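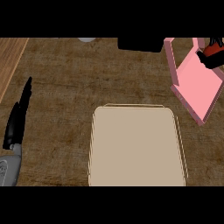 Two simulated arms, one beige tray, one pink one.

Oct 22, 2018

I've been putting off writing this up since February, when Kathleen Breathnach asked me over supper whether I could get a machine to clear her kitchen table yet. I told her I'd look into it. She runs a small catering kitchen and would happily hand over the clearing, the stacking and the wiping down, in that order.

So I set up a kitchen table in simulation. The project is called Ranel and lives on an old desktop in the basement. There are two arms, and the job is plain enough: pick up the trays, put them where they belong, don't knock anything off the far side.

A tray is harder than it looks. A mug gives you a handle and a fairly obvious spot to aim for. A tray lying flat gives you a thin rim and not much else. If the fingers come down too far in, they press on the bottom. If they come down too far out, they hit the table. People slide a tray to the edge and get a thumb under it without thinking. I had to write that slide in as its own step, and it took me most of the spring.

The pink one has proper walls, so a gripper can pinch one. The trouble there is that pinching by a corner makes the whole thing swing, and then the arm has to deal with a load that isn't where it expected.

I ran two batches of 1000 tries each, one with the trays always starting in the same place and one with them shuffled. The fixed batch went well. The shuffled batch did not. Most of the failures were bad grips on the rim, and 11 were the two arms running into each other, which I'd thought I had fixed.

Cyprian Wysocka, who used to work the packing line at Luvemness, read an early draft of this and was not impressed. His view is that a shop floor solves the problem by never letting a tray be in the wrong place to begin with. You bolt down a guide rail and the machine does the same move all day. I think he's right about shop floors. Kathleen's kitchen has no guide rails, and the trays end up wherever the last person left them.

My answer to her, for now, is no. A machine could do one tray, on one table, if you set the table for it. By the time you've done that you could have carried the tray to the sink yourself.

Next I want to try a softer fingertip and a slower approach on the rim. I also need to sort out the collisions before I add any cutlery. If anyone has a decent friction model for forks, please send it along.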